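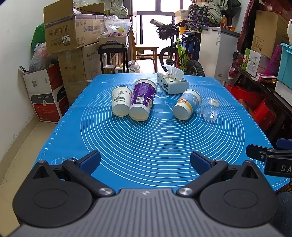
Last changed: 7th March

Search this site Go

How to wash a silicone baking mat

Fill the sink with warm water and add 2 drops of dish soap. Wipe both sides with a soft sponge. Skip steel wool, which scratches. 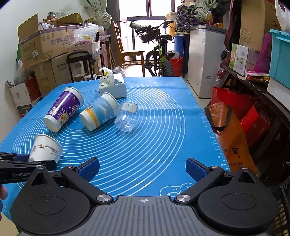 If the mat still feels greasy, spread baking soda paste over it, wait 13 minutes and rinse. Hang it over a rack to dry, then roll it up for storage.

Comments (2)

tirnden: Paste worked on mine. The smell took a second wash.

Flonley Kitchen: Can it go in the top rack?

We use cookies. Accept / Settings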